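Wanted: patient people to argue with a gripper about laundry

Sivora is looking for participants for a gripper comparison at our Jevville workshop, starting in September. We have two end effectors, one arm and a long-running disagreement about which of the two handles cloth better. Hala Hattar has a favorite. Carla Hijazi has the other one. Both have agreed to stop running the tests themselves, after some discussion.

The work is teleoperation. You sit at the controls, watch the wrist camera feed and fold shirts. Each participant completes 6 sessions, half with the Killgate gripper and half with the Qaisi, in an order drawn from a hat. It is a real hat. You will fold, drop, regrasp and fold again, then fill in a form on how much you blame the hardware. 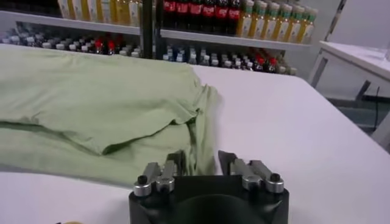 Wrist camera view: metal fingers, one green t-shirt, fold in progress.

Rigid objects were dealt with in the spring. We logged 1060 grasps on bottles and boxes and came away feeling rather good about ourselves. Then somebody brought in a T-shirt. Cloth has no handle, no fixed shape and no interest in your schedule, and the pilot produced 407 usable trials along with several we have agreed not to discuss.

You should have:
Normal or corrected vision
Two working hands and a tolerance for small delays between moving them and seeing anything happen
Enough free time to finish all sessions within the month

You do not need any experience with robots. Gamers are welcome but should know that their confidence will be measured before and after. If you have worked on either gripper, please sit this one out.

Sessions last two hours and start at 9:30 a.m. or 2 p.m. Participants who complete the full set receive $600, paid after the last form is handed in. Coffee is free and has been compared to several other liquids.

To apply, write to Carla Hijazi at Sivora with your name, which hand you write with and which start time suits you. Please also tell us how you fold a T-shirt at home. "I don't" is an acceptable answer and will not affect your application.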